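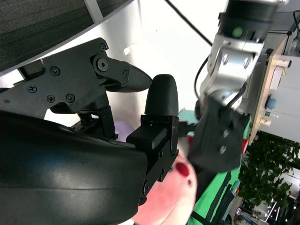
Traltitz Play Corner: Common Questions

Do the plush toys come with the table set?
No. Plush toys are sold one at a time. The mug and plate can be ordered together or apart.

Can the dishes go in the microwave?
No. They are plastic and made for pretend meals only. Wash them by hand with dish soap and let them air dry.

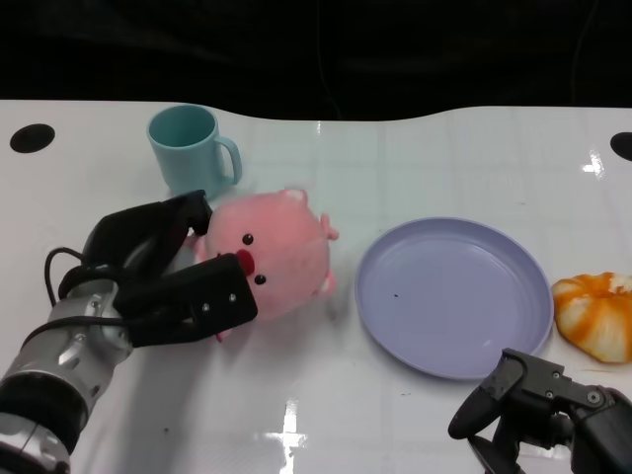
PLUSH TOYS

How do I wash one?
Spot clean with a damp cloth. For bigger messes, put the toy in a pillowcase and use a cold, gentle cycle. Keep it out of the dryer.

An eye or nose feels loose. What now?
Take the toy away from your child and write to Shanthi Miah in our repair room. Repairs are free for the first year.

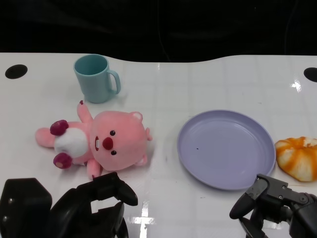 Plush toy with mug, plate and twisted toy bread roll

PLAY FOOD AND STORAGE

Can I buy a single piece of food?
Yes. Single pieces are on the Grelilis page. Orders over $55 ship free.

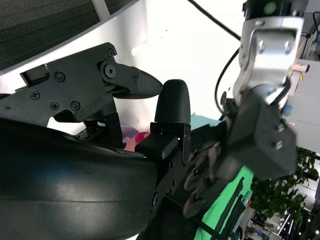

Storing a play set takes one lidded bin and one open shelf. Put plush in the bin and dishes on the shelf, heaviest at the bottom. If the shelf has a leafy plant above it, like the one at the right here, move the plush well away before you water. Bins are restocked in August.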